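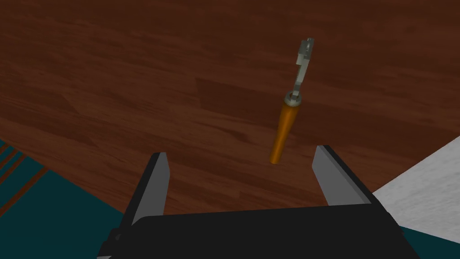
Fig. 1. Hand tool with an orange handle above a wooden tabletop.

Home Repair Basics, Handout 6: Caring for Wood Floors and Furniture

Wood takes in water from the air and gives it back. Boards swell across the grain in damp months and shrink in dry ones. Length hardly changes.

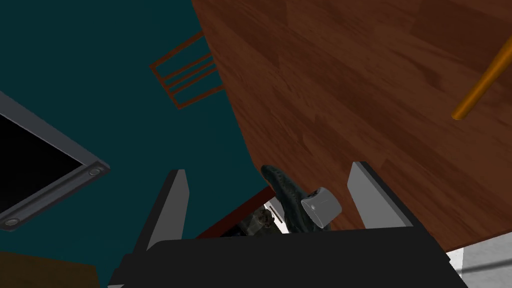 Most winter complaints come from dry indoor air. Gaps open between boards and drawers rattle. Try to keep the room at 40 percent humidity or a little above. Do not fill gaps in December. The filler gets squeezed out when the boards swell again.

Finishes are of two kinds. Oil soaks in and can be patched. Varnish sits on top and usually has to be sanded back over the whole surface.

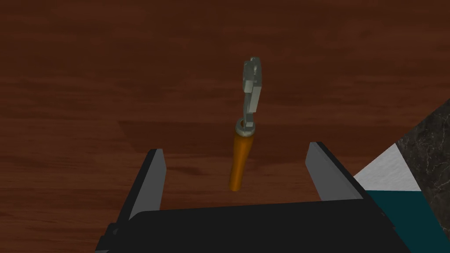 For the Jarman Hall practice boards, put on 3 thin coats of oil. Wait 8 hours between coats and wipe off the extra each time. Lay oily rags flat outdoors to dry. A wadded rag can catch fire by itself.
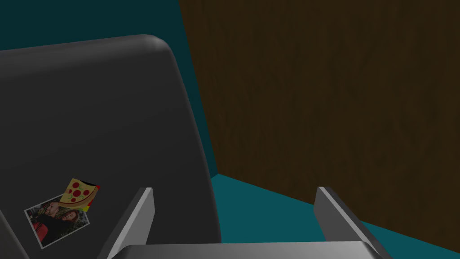 White rings are moisture in the finish. Black rings have reached the wood and need sanding or bleach.

Before next class: read the Dumelness notes on sanding, pages 6 to 8. Bring a dust mask.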